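Oltby publishes results of hand-held teaching trial, and says the method is not ready to sell
Jan 31, 2021

Oltby, the workshop automation firm, today released the results of a trial in which staff taught tabletop tasks to a robot arm using a hand-held gripper. The firm had been asked by several customers whether this would replace programming. Its answer for now is no.

The trial started in August and compared two ways of showing a robot what to do. In the first, a person holds a two-fingered gripper with a camera on it and does the job by hand. In the second, the person drives the arm itself by remote control, using the Lumari desk controller.

Staff recorded 1468 demonstrations with the hand-held tool. Of these, 179 were thrown out before any training took place, mostly for tracking that drifted or fingers that closed before they reached the object. Remote control produced 200 demonstrations over the same period, and it was slow, tiring work.

"The hand-held tool wins on quantity, and quantity is what everyone likes to put on a slide," said Maja Nowicki, who led the trial. "I would like to see more people publish what they had to throw away."

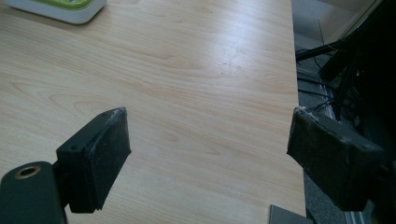 Oltby found that people using the hand-held gripper moved in ways the arm could not copy. They reached round things, turned their wrists too far and changed their minds halfway. Remote control did not have this problem, as the arm simply refused to go where it could not go. Shiny tabletops also gave trouble, and recordings made under strong overhead light had to be checked twice.

Wear was another cost the firm had not planned for. The rubbery pads on the fingers need replacing more often than the supplier's guidance suggests, and a fresh pad grips differently from an old one. Oltby has not yet worked out how much this matters to a robot trained on a mixture of both.

"We were told that anyone could teach a robot with one of these in an afternoon," said Przemysław Dudek, workshop manager. "Anyone can record in an afternoon. Whether the robot has been taught anything is a separate question, and it took us months to get a poor answer."

Clotilde Lacroix, who looks after customer trials at Oltby, said the firm would go on using both methods in-house. It will not offer hand-held teaching as a paid service until the same task can be taught at one site and run at another without starting again. No date has been set.

A second round of work, under the name Brendine, will look only at picking up and putting down small containers. Oltby has turned down requests to add folding and pouring to the list.

The full results, including the rejected recordings, are available on request from the Oltby press desk. Journalists who would like to try the hand-held gripper for themselves may book a visit through Bartosz Tomaszewski. Visitors' recordings will be checked by the same rules as everyone else's.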